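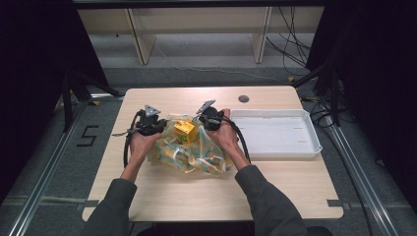 Station 5, grippers coming in over the small yellow box. Tray on the right.

Nirkau notebook, 11/19/20

Long session on the two-handed tray task, and my forearms are letting me know about it. We got 84 new takes into Sivton before we packed it in, which I'm really happy with after the week we've had with the cables! Of those I've flagged 24 as no good, and I'll go through why further down because most of it is my own doing.

Quick recap for whoever picks this up next: the task is "clear the pile." One small boxed item, one soft item, both start in the pickup area left of the tray, both should finish in the tray. Order is up to whoever is holding the grippers. The old July takes were all box first, soft item second, every single time, and Drumum learned exactly that and got completely stuck whenever the box wasn't the first thing it could reach. So this batch is supposed to be messier. Box on top, box beside, box half under, soft item on its own, whatever the start card says.

I started with box on top since it's the nicest one to warm up with. Or so I thought. The box sits on something that squashes, so when the jaws come down even a hair too far the whole pile gives and the box tilts away from you. With fingers you'd never notice, you'd just adjust. With the grippers you feel a little nudge through the handle and then the box is leaning and you have to go chase it. My first few were ugly. What worked better was bringing both grippers in at the same height, one each side, stopping above the box, and only then picking a hand. Adds a second or so to each take, and I think it's worth it (Evanthia disagrees, see below).

Things I want to remember about the start position:

Both grippers start over the pickup area, jaws in, and hold still for a breath before moving. I kept rushing this. Sivton wants a still stretch at the front so it can line up the left and right streams, and if you're already moving it guesses, and it guesses badly. A good half of my rejects are this and nothing else.

Re-crumple the soft item between takes. Properly. Pick it up, shake it, drop it. If you only pat it back into place you get the same three folds over and over, and I caught myself doing exactly that for a whole run before I noticed.

Tray stays on the right for this batch. We do the left side next, as its own batch with its own tag, so please nobody get creative with it in the meantime.

Evanthia Deligiannis came over from the Mwakalinga bench after lunch and took a turn, and it was so useful to watch somebody else do it. She goes in much faster than me and doesn't bother with the hover. Her point is that if every take has a pause over the box, then the pause becomes part of the task as far as Drumum is concerned, and we'll end up with a thing that stops and thinks about it each time for no reason. Which, fair enough. My point is that her way knocks the box over more. We went back and forth on it and agreed to keep both styles in and tag them by operator, then train with and without and see. I'd like to be right but I wouldn't bet much on it.

The soft item turned out to be the interesting half. I'd been treating it as the easy one, grab anywhere and go, and it's true that you can grab it nearly anywhere. The trouble is what hangs below. Take it by a corner and you get a long tail that drags over the edge of the tray and stays half out. Take it from the middle of the bunch and it comes up as a lump and drops in neatly, but then you've got less of a pinch and it can slip on the way over. I tried both, plus a two-handed version where the left gripper gathers the loose end before the lift. The two-handed one is lovely when it works. It's also slow, and I kept parking my left hand out of habit and forgetting it was meant to be helping. 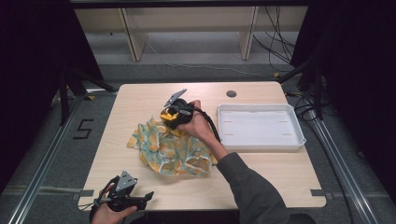
Right gripper with a pinch of the printed soft item, left one held back near the front edge. Tray still empty.

For labels, I've been using "pinch" for when the jaws have hold of any of it at all, and "lift" only from when the last of it is clear of the tabletop. Evanthia was starting "lift" as soon as the hand went up, which on a floppy thing can be ages earlier. We settled on mine, and she's relabeling hers tonight (thank you!!). If you labeled anything in July, please check yours against this too, I have a bad feeling about those.

About the rejects. Besides the rushed starts, there were a few where the right-hand cable got in between the gripper and the tray and I had to stop and flick it away. I know we said interruptions are fine to keep, but a flick at a cable isn't something we want learned, so out they go. Routing the cable outside the wrist before you pick up the handle fixes nearly all of it. The rest were drops outside the tray where I then picked up with my hand like a fool. Use the gripper for the recovery! A dropped item picked up again with the gripper is a perfectly good take and probably worth more to us than a clean one.

Totals, so I don't have to look them up again. Sivton has us at 1,077 usable takes across all the tray tasks, with this batch added and the rejects taken off. Box first, soft second is 587 of them, so we're still lopsided. Each session takes roughly an hour longer than I plan for, mostly re-crumpling and arguing, so put that in the schedule.

Still to do:

Redo the start card deck so "half under" comes up more. I barely drew it.

Ask whether Sivton can beep when the still stretch is long enough. I'd pay for that beep.

Tape a wrist strap onto the right handle and see if the cable behaves.

Soft item alone, two-handed, a full run of it with no box anywhere. I'll take the first half, Evanthia has said she'll do the second if somebody else does the crumpling.

Drumum run on the new batch goes on overnight with the operator tags on. Config is saved under my initials.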